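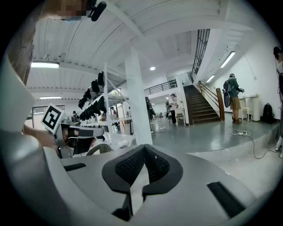

White paint on a corrugated ceiling – worth it?

tlindqvist
We took over a workshop space in July and I am now planning the lighting and the paint. The ceiling is corrugated metal with beams across it, all of it quite dull. There is one square pillar in the middle and a staircase on the right side going to the upper floor. I would like to paint everything white: ceiling, beams, pillar, walls. My colleague Vilho says it will look like a dairy. Has anyone done this and lived with it for some years?

The second question is about the lamps. We have two old fluorescent fixtures and I do not know if I should keep them.

Plovar66
I did it in my frame shop. Paint the ceiling and also the beams. If you leave the beams dark, you get stripes and the room feels lower. It took us 13 days with two people, and most of this was cleaning. The grooves hold more dust than you would believe. Do not skip the washing, the paint will come off in flakes on your head later.

soledad_e
I disagree a little with Plovar66 about the beams. In our place we left them gray and I like that I can see the structure. But our ceiling is high. If yours is low, then yes, white.

Please do not paint the pillar in pure white down to the floor. Every cart and every box will hit it. We have a band of darker color up to the height of my hip and it saves a lot of repainting.

tlindqvist
Thank you both. The ceiling is not so high under the upper floor, this is what worries me. Beside the stairs it is quite dark.

aatos_l
For the part under the upper floor, use long tube lights fixed directly to the underside, in a line that follows the stairs. A hanging lamp is a bad choice there, you will walk into it with a ladder on your shoulder (I have done this two times). Two tubes are enough if the walls are white.

About the old fixtures: change the tubes for LED ones, but check first what kind of ballast you have. Some LED tubes work with it and some need it to be removed. If you are not sure, ask an electrician and do not guess.

Plovar66
Agree with aatos_l on the tubes. One more thing, buy them all at the same time and with the same color number. I have 40 in one half of my shop, I mean 4000 K, and a warmer one in the other half. When I match wood colors I must always walk to the same side.

soledad_e
Matte or gloss? I did not see it in the answers. We used semi-gloss on the ceiling and I regret it. Each lamp makes a long shine in the metal and it is tiring when you look up from the bench.

Plovar66
Matte on the ceiling, semi-gloss on the pillar so you can wipe it.

nuanchan_b
I have a different opinion about white everywhere. We have white walls and also white metal shelving, and in the evening it is too much for my eyes. What helps is some brown wood in the room, a door frame or a post, anything. Our shelves are better now too, when they are full of black and gray things.

On white shelves you find dark tools very fast, so this part I like.

vilho_eskola
I am the colleague. I still say dairy.

tlindqvist
Vilho, you can choose the color of the band on the pillar.

So my plan is this: wash everything, matte white on ceiling and beams, semi-gloss on the pillar with a dark band, tubes under the upper floor. The door frames stay as wood. I will write again when the first coat is dry.

aatos_l
Cover the stairs before you start. Paint drops from a roller go much farther than you think – I still find them on my handrail.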